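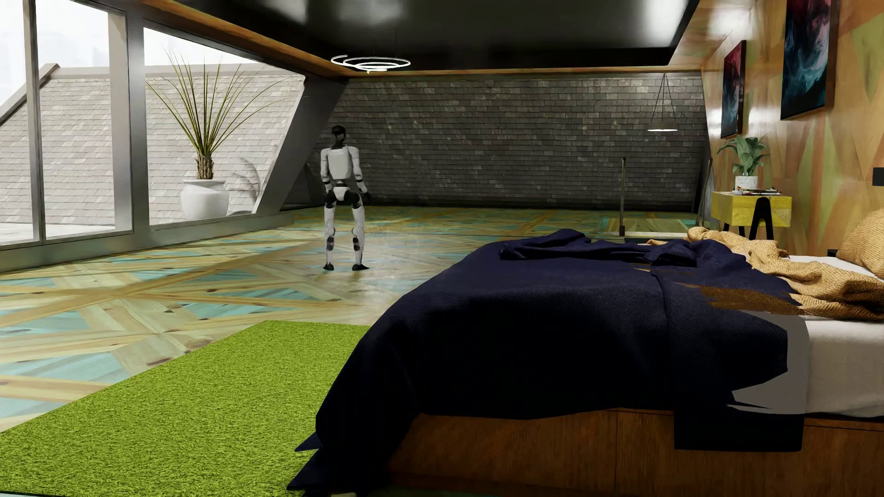

Attic bedroom with geometric wood floor, computer rendering.

Prornumano Attic Rooms Program
Progress report to Prultura, period ending October
Prepared by Sze-wing Huang, Skulton Housing Office

1. Status

The program covers insulation and ventilation work in 20 occupied houses in Skulton with finished attic rooms. At the close of the period, work was complete in 12 houses and under way in three. The other five have been surveyed and are waiting for materials. Spending is within the approved budget. The schedule is behind by one house, for the reason given in section 3.

2. Work completed

Each finished house received dense-pack cellulose in the sloped ceiling, rigid board behind the knee walls, and a gasketed cover on the eave access door. Vent baffles were fitted from soffit to ridge before the cellulose was blown in. In houses with a bathroom fan ending in the attic space, the duct was extended through the roof and wrapped.

Air leakage was tested before and after the work with a blower door. All completed houses passed the program limit, two of them only on the second test. In both cases the leak was at the top of the interior partition walls, where the plates had been left open under the old batts. Sealing the top plates is now a separate line on the work order and is signed off before insulation starts.

Floors are outside the scope, with one exception. Where boards had to be lifted to reach the joist bays below the knee wall, they were numbered, stored in the same room and put back in their original order. Replacement boards were needed in one house, and the owner has accepted the match.

3. Delays

The house on Wan Street was stopped when the crew found knob-and-tube wiring under the eaves. The wiring was still live. Program rules do not allow insulation to be placed over it, and the electrician could not start until the permit was issued. The permit came through on a Wednesday, and rewiring is now complete on the north side. The south side remains open, with temporary plastic at the knee wall.

Baffle deliveries were short twice. The supplier has changed the packing unit, and orders are now placed by the piece.

4. Monitoring

Temperature and humidity loggers are in place in all completed houses, one in the attic room and one in the hallway below. Readings are taken hourly. The heating season has only started, so the figures collected so far are useful for checking the equipment and little else. Three loggers lost their clock settings after a battery change – the data have been kept but flagged. A first comparison with the pre-work readings will be in the next report.

5. Budget

One change is requested. The wiring work at Wan Street exceeded the electrical allowance for that house by $1000. We ask that this be moved from the contingency line, which has not been used to date. No increase in the total grant is needed.

6. Next period

– Close the south side at Wan Street and retest.
– Finish the other two open houses.
– Start the remaining five, subject to delivery of rigid board.
– Check eave wiring in those five before crews are booked.
– Send owners the ventilation instruction sheet, revised to cover the new fan timers.

Test sheets and invoices are attached separately. Questions on the budget change should go to Sze-wing Huang at the Skulton office.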